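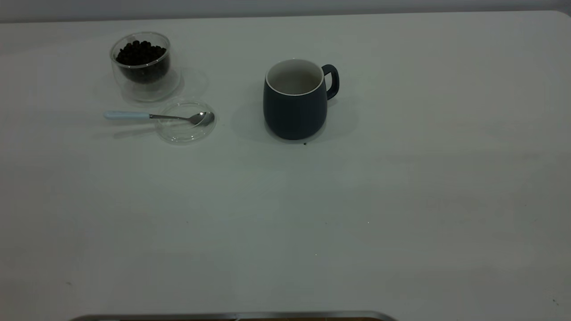
# 手摇磨豆机的拆洗、归零与刻度校准

适用范围：外调或内调结构的锥形刀盘手摇磨豆机，机身为单手柄、双轴承、底部接粉仓。文中的格数以 Zenari 外调款为准，一圈 60 格。Uven 的内调款旋钮在刀盘下方，操作顺序相同，刻度不同，差异写在各节末尾。电动磨豆机和平刀不在范围内。

最近一次修订在八月，改动了归零一节的判定方法，补了筛粉记录表。

## 1. 什么时候需要做

出现以下任一情况，从第 3 节开始做完整流程：

- 同一支豆子、同一刻度，滴滤时间比上周明显变长或变短，且换过滤纸后仍然如此；
- 空转手柄时有周期性的摩擦声，每转一圈响一次；
- 调节旋钮在某个位置发涩，过了这个位置又变松；
- 机身摔过，或者托运过；
- 换过刀盘、轴承、弹簧中的任何一个。

只是换了豆子，不需要重新归零，直接看第 6 节。

日常清洁和归零是两件事。日常清洁每周做一次，用毛刷扫掉刀盘和出粉口的积粉，不拆主轴。完整拆洗的间隔取决于豆子的烘焙度：深烘豆表面出油，积粉容易结块，一个月拆一次；浅烘和中浅烘可以拖到一个季度。

## 2. 工具和耗材

必需：

- 精度 0.1 g 的电子秤，带计时更好；
- 硬毛刷一把，软毛刷一把；
- 气吹；
- 无绒布；
- 浅底的敞口容器两个，一个放小零件，一个接废粉；
- 一把小金属勺；
- 旧豆子，数量见第 5 节。

可选：

- 细孔筛一套，或者单层筛；
- 食品级润滑脂；
- 油性细头笔；
- 十倍放大镜。

不要用的东西：水、洗洁精、酒精湿巾、金属刷、大米。碳钢刀盘沾水后很快会起锈点，不锈钢刀盘本身不怕水，但轴承怕。大米硬度高于烘焙豆，用它“清洁”刀盘，手摇机的主轴要承受额外的扭矩，磨出来的米粉还会吸附在出粉口内壁，比咖啡粉更难扫。

放零件的容器选浅的。深杯底部的波形垫片很难夹出来，透明容器比深色容器容易看清薄垫片。桌面铺浅色底，垫片和弹簧掉了找得到。

## 3. 拆解

### 3.1 拆前记录

先把旋钮当前位置记下来。拧松前数清楚从当前刻度回到“刚好转不动”要走多少格，写在纸上。这个数字后面用来核对装配是否正确。

拍一张零件顺序的照片也可以，但垫片的正反面在照片里往往看不出来。稳妥的做法是用细头笔在垫片朝上的一面点一个小点。

### 3.2 顺序

1. 取下手柄和上盖。
2. 旋下粉仓。
3. 机身倒置，让刀盘朝上。
4. 一手握住主轴顶端使其不转，另一手逆时针旋松调节旋钮。
5. 旋钮完全脱离后，依次取下：旋钮、波形垫片、内刀、平垫片、弹簧。
6. 从上方抽出主轴。主轴如果卡住，不要敲，轻轻左右转动再抽。

外调款在第 4 步之前还有一个外环，外环由三颗内六角螺丝固定。螺丝不要完全取下，松到外环能转动即可。全部拆出的话，重装时外环上的零刻线很难对回原来的位置。

Uven 内调款没有外环，旋钮背面有一个凹槽，凹槽里是钢珠或弹片。旋开时用手掌兜住，钢珠容易弹出。

外刀（固定在机身上的那一圈）不拆。出厂时外刀用工装压入并校过同心，家庭条件下拆出来装不回原来的精度。外刀松动属于返修问题。

### 3.3 零件摆放

按取下的顺序从左到右排列，小件放进浅容器，主轴单独横放，不要竖着靠在其他东西上。弹簧不要和沾油的零件放在一起，弹簧上有油脂后会粘粉，几周后弹力不均匀，旋钮的段落感会变差。

## 4. 清洁

### 4.1 刀盘

硬毛刷沿刀齿方向刷，由粗齿刷向细齿。逆着刷会把积粉压进齿根。内刀底部的细齿区是重点，深烘豆的油脂和细粉在这里形成一层棕黑色的硬壳，刷子刷不掉时用竹牙签的尖端沿齿沟剔除。

刷完用气吹吹一遍，对着光检查齿根。有放大镜的话看细齿的刃口，正常的刃口是一条连续的细亮线。亮线断续，或者局部变宽，说明有磨损或者崩口。一两处细小的崩口对出粉没有可测量的影响，连续三齿以上应更换。

### 4.2 轴承

轴承只用干布和气吹。带防尘盖的密封轴承不需要加油，开放式轴承每半年加一次食品级润滑脂，用量为牙签尖蘸一点，涂在滚珠与内圈之间，转动数圈后把挤出来的部分擦掉。

判断轴承状态：主轴装回机身，不装刀盘，用指尖拨动。应当顺滑停下，没有颗粒感。拨动时有轻微的“沙沙”声，多数是细粉进了轴承，气吹从两侧交替吹。吹不掉就换，轴承型号刻在外圈上，按型号买同规格不锈钢件即可。

### 4.3 机身内壁和粉仓

软毛刷加气吹。玻璃粉仓可以水洗，必须晾透再装。金属粉仓内壁的静电吸附粉，用微潮的手指抹一圈，再用无绒布擦干。粉仓螺纹里的积粉要刷净，否则粉仓旋不到底，研磨时会慢慢松脱。

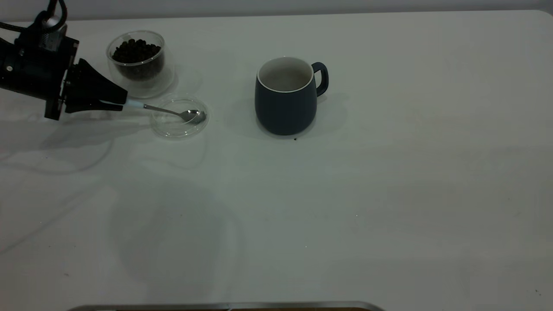

### 4.4 称量用具

校准过程中所有称量都用同一套容器和同一把勺子。容器先空称一次，把皮重写在标签上，贴在底部。之后每次称量前核对皮重，偏差超过 0.1 g 就先检查秤。Løken 的小秤在冷启动后前几分钟有漂移，开机放一会儿再用。

取豆用勺子，不要直接从豆袋往秤上倒。倒的时候碎豆和银皮集中落在最后，同一袋豆子前几份和后几份的成分不一样，做对比测试时会引入误差。舀之前把豆子轻轻翻动一下。

双层玻璃杯用来临时盛豆没有问题，但不要放在秤上当称量容器：自重偏大，小量程秤的剩余量程不够。

## 5. 装配与磨合

### 5.1 装配

按拆解的逆序装回。几个位置需要注意：

- 平垫片在弹簧和内刀之间，不在弹簧上方。装反之后段落感仍然存在，但旋钮的行程会短一截。
- 内刀和主轴之间有定位面，有的是六方，有的是单边切平。对不准时内刀坐不到底，看上去装好了，旋紧后会歪。
- 旋钮旋入前几圈应该完全没有阻力。有阻力就退出来重新对螺纹。

装完后和 3.1 的记录核对：从原位置到转不动的格数，前后相差应在两格以内。相差较多，先怀疑垫片，再怀疑内刀没坐到底。

### 5.2 磨合

只做了清洁、没有换刀盘的，跳过本节，磨一小把旧豆冲掉残余的浮粉即可。

新刀盘或新机器需要磨合。新刀盘的刃口有加工毛刺，前期出粉的细粉偏多，刻度也会漂。磨合用的豆子选中烘的便宜豆，不要用极浅烘，太硬。Brullow 的商用拼配小包净重 277 g，一包刚好够一次完整磨合。

方法是把这一包分成若干份，每份用不同的刻度，由粗到细，再由细到粗走一遍。每磨完一份停下来让刀盘冷却。持续不停地摇，主轴和机身都会发热，热胀后的间隙和冷态不一样，此时得到的刻度没有参考价值。

磨合出来的粉不要喝，可以用来除味。

## 6. 归零

归零指确定内外刀刚好接触时的旋钮位置，并以此为零格。不同的人对“刚好接触”的判断不一样，网上交流的刻度之所以对不上，大部分差异来自这里。下面给出两种判定方法，选一种，以后一直用同一种。

### 6.1 手柄自落法

1. 机身清洁，仓内无豆无粉。
2. 装上手柄，机身横置，手柄水平。
3. 松手，手柄应当因自重下落。
4. 旋钮收紧一格，重复第 2、3 步。
5. 手柄第一次停在水平位置不下落，记为零点。

优点是判定明确。缺点是结果受手柄重量和轴承阻力影响，换了手柄或者刚给轴承上过油，零点会移动一两格。木球手柄和金属球手柄之间也有差别。

### 6.2 触碰声法

1. 机身竖直，旋钮放松到有明显间隙。
2. 一手慢速匀速转动手柄，一手收紧旋钮，每次一格，每格至少转满一圈。
3. 第一次听到金属摩擦声，记下位置。
4. 继续收紧，直到摩擦声从断续变为连续，再记一次位置。

两个位置之间的格数反映同心度。差值在三格以内属于正常，差值大说明内外刀不同心，或者主轴有晃动。零点取第二个位置。

听到摩擦声后不要多转，尤其不要快转。空载接触摩擦对刃口有损伤。

### 6.3 固定零刻线

外调款：零点确定后，转动外环使零刻线与机身标线对齐，按对角顺序分次拧紧三颗螺丝。拧紧后再做一次判定，螺丝受力可能带着外环偏移一格。

内调款：旋钮上没有可移动的刻线，用细头笔在旋钮侧面点一个标记。笔迹会磨掉，每次拆洗后补。

## 7. 建立基准刻度

零点确定后，需要一个可重复的基准刻度，后续换豆都从这里出发。本文用的基准是滤杯滴滤，从零点向粗方向 73 格，即一整圈又 13 格。法压壶在此基础上继续放粗，摩卡壶收细。意式不建议用这一级别的手摇机。

确认基准的步骤：

1. 称豆十五克，投入磨豆机。
2. 匀速研磨，从开始到空转记录时间。
3. 粉倒入接粉容器，轻拍机身两侧，把残粉一并收集。
4. 称粉重，计算残留。
5. 目视检查：粉铺平在白纸或白色台面上，看有没有明显的大颗粒和成片细粉。

残留超过 0.3 g，先检查静电。研磨前用勺柄蘸一点水，在豆子里搅一下再投豆，残留会明显下降。水量以豆子表面看不出水迹为准。

研磨时机身的角度要固定。竖直研磨进豆快，倾斜研磨进豆慢，后者粗颗粒略少，时间更长。两种都可以，但做对比时不能混用。
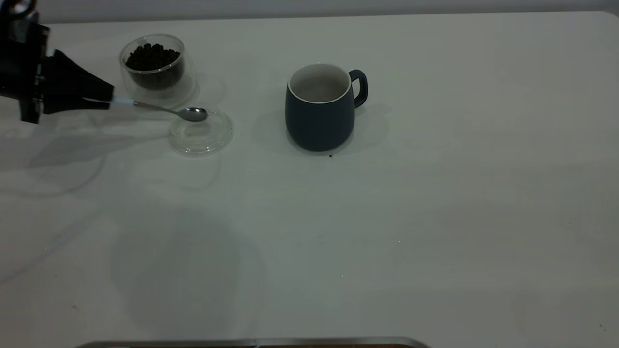
### 7.1 取样

粉的取样和豆的取样是同一个道理，分层现象更严重。粉仓里先落下的粉在底部，后落下的在上面，而最后几粒豆子在刀盘里没有上方豆子的压力，破碎方式不同，颗粒偏粗。直接从表面舀一勺拿去筛，结果会偏粗。

做法：粉全部倒出，用勺子从外向内翻拌数次，再从三个不同的位置各取一点合成一份样品。勺子要干燥，带水汽的勺面会优先粘走细粉。每次取样后用干布擦勺，不要用手抹。

### 7.2 筛分

没有筛子的可以跳过，滴滤时间同样能作为判断依据。有筛子的按以下步骤：

1. 样品称重后投入筛上层，盖好。
2. 水平晃动 60 秒，频率保持一致，不要上下抖。
3. 静置片刻再开盖。
4. 分别称量筛上和筛下的重量，计算占比。
5. 同一刻度重复三次，取中间值。

记录表格式：

| 项目 | 第一次 | 第二次 | 第三次 |
|---|---|---|---|
| 投豆重（g） | | | |
| 收粉重（g） | | | |
| 残留（g） | | | |
| 研磨时间（秒） | | | |
| 样品重（g） | | | |
| 筛下重（g） | | | |
| 筛下占比 | | | |
| 室内湿度 | | | |

湿度一栏容易被省略。冬季干燥时静电强，细粉附着在筛网和粗颗粒表面，筛下占比会偏低，和刀盘状态无关。两个季节的数据不要直接比较。

三次结果彼此接近，基准成立。某一次明显偏离，先看那一次的研磨时间，时间异常多半是卡豆或者中途换了手。

## 8. 换豆时的调整

换豆只动刻度，不动零点。调整顺序：

1. 用基准刻度冲一次，水温、粉量、注水方式都按平时的习惯。
2. 记录总时间，尝味道。
3. 一次只改一个变量。改刻度时每次三格，能尝出差别又不至于错过合适的位置。
4. 时间和味道的判断冲突时，以味道为准，时间写进记录。

烘焙度对刻度的影响大致是：深烘放粗，浅烘收细。同一支豆子随着存放时间延长，排气减弱，流速会变，通常需要收细一点。开袋之后豆子要密封，敞口放在杯子里的豆子当天用完。

调细的时候，先把仓内豆子磨空再收紧旋钮。刀盘间有豆子时强行收紧，旋钮的读数到了，内刀没有到位，等豆子磨空之后间隙才会回到读数对应的值。调粗没有这个限制。

## 9. 常见问题

**归零后隔天再测，零点变了两格。**
温度差异。金属机身在不同室温下有尺寸变化，两格以内不用重新固定外环。测试前让机器在室内放一阵子。

**清洁之后滴滤反而变慢。**
积粉清掉后，实际间隙可能比之前小，原来的刻度是在有积粉的条件下调出来的。重新归零，按新零点记录。

**旋钮段落感不清晰。**
检查弹片或钢珠槽有没有积粉。清洁后仍不清晰，更换弹簧，弹簧长度以说明书为准，不要拉长旧弹簧继续用。

**手柄每转一圈有一处特别重。**
主轴弯曲或内刀偏心。把内刀相对主轴换一个定位面装入，重的位置跟着内刀走，是内刀的问题；位置不变，是主轴。单边切平的主轴只有一个定位面，用不了这个方法，送修。

**和别人用同一型号、同一刻度，粉粗细不同。**
先对齐零点的判定方法，再比较。两边都用触碰声法，并且都取第二个位置，差异还在五格以上，才有必要怀疑刀盘。

**粉仓旋紧后有缝。**
看螺纹起始处有没有磕伤。轻微的毛刺用细砂纸修掉，修完必须把金属屑吹净，再用布擦一遍内壁，首次研磨的粉弃掉。

## 10. 记录保存

每台机器单独一页，写明零点判定方法、零点确定时的室温、基准刻度、最近一次拆洗的月份、更换过的零件。家里有两台以上的，零件不要混装，同型号的内刀互换之后同心度也会变，需要从第 6 节重新做。

刻度一律写成“零点起多少格”，不写“第几圈第几格”。后一种写法在外环移动过之后无法换算。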